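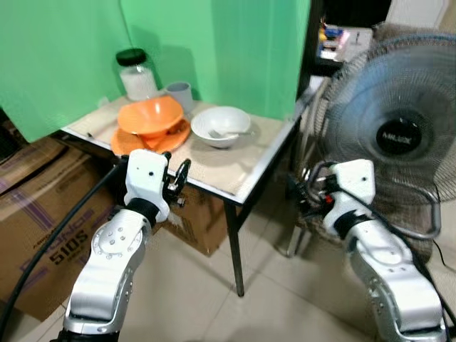 5. What stays on a small table

I came into this part of the study thinking mostly about big tables. I grew up with one, a long farmhouse thing with a drawer that stuck, and when we cleared it there was always another end to push things towards. Small tables don't give you that. Once a bowl, a jar and a cup are on one, you've already made most of your decisions about where everything else goes, and I got more and more interested in those decisions as the home diaries came in from Bralstead.

The diaries were simple. We asked people to write down, in whatever words they liked, what was on their smallest eating table after a meal and what they did with it next. By the end of April we had 200 entries, some a single line and some (bless them) running over both sides of the page. Yuzhen Zeng and I read every one, and we argued a fair bit over the coding. I wanted a category for "left out on purpose" and another for "left out". Yuzhen thought you could hardly ever tell the two apart from what people wrote, and she won that one, so they're merged in everything that follows.

The first habit I want to talk about is stacking by colour. I'd expected people to stack by size, big plate at the bottom and so on up, and they mostly do. But when a set has a strong colour, the colour seems to pull things together first. An orange bowl goes on an orange plate, and the plain white one gets left by itself even when it would fit perfectly well on the pile. Figure 3 has the sort of arrangement I mean: the orange pieces are piled together towards the left, with the rim of a second dish poking out under the bowl, while the white bowl has the middle of the table and a spoon all to itself. Guilan Xia wrote in her diary that the coloured dishes are "one thing" to her and she carries them as one thing. I love that. She'll make a separate trip for a white bowl that weighs next to nothing!

The second habit is about spoons. A spoon left in a bowl came up again and again, and people had surprisingly firm views on it. For some it means the bowl is still in use and shouldn't be touched. Chunhua Shi said her whole family reads it that way and that she once waited until ten at night for her brother to come back to a bowl of congee he'd forgotten. For others it's just the easiest way to carry a spoon to the sink — put it in something that's going there anyway. We couldn't find an age pattern in this, or anything to do with how many people shared the table. My hunch is that you learn it from whoever washed up when you were little, but the diaries can't settle that and I'd need proper interviews to say more.

Then there are the jars. Lidded jars behave differently from everything else on a small table, and I don't think earlier work has given them enough attention. They drift to the back. Bowls and plates get moved at every meal, but a jar gets moved when it's in the way, and the back edge is where it's least in the way. Zhiqiang Su kept his sugar against the wall for so long that he told us he stopped seeing it, then bought more sugar. Small cups do a bit of this too, though they're less settled about it. The jar and the little white cup in Figure 3 are both well back, with the open dishes nearer the front, and that front-and-back split matches what most of our diarists wrote down.

I should say something about the floor as well. We only asked about tabletops, which was a mistake I'd fix if I ran this again. Plenty of people told us anyway. Boxes go under small tables, or up against the legs, and after a while they become part of how the table works. You can't pull a chair in, so you sit side-on, so your bowl ends up nearer one corner. Fans turned up in the same way over the warmer months, parked close enough to the table to cool whoever was eating. Suqin Lü, who lives with her mother in a two-room unit at Murnotari, drew us a little plan with all of it marked in, and it explained her table far better than the written entry did. If you're planning a similar study, ask for a drawing.

I don't want to lean too hard on any of this. The diaries were kept by people who'd agreed to keep a diary about plates, and I suspect they're a tidier crowd than most. Some clearly cleaned up before writing (one admitted it in the margin). The entries also thin out towards the end, when I think everyone, me included, was getting a bit tired of bowls. Still, the colour stacking and the drift of the jars both held up when Yuzhen recoded 100 of the entries without seeing my notes, and those are the two findings I take forward into the next section, where we look at what happens when a second person does the clearing.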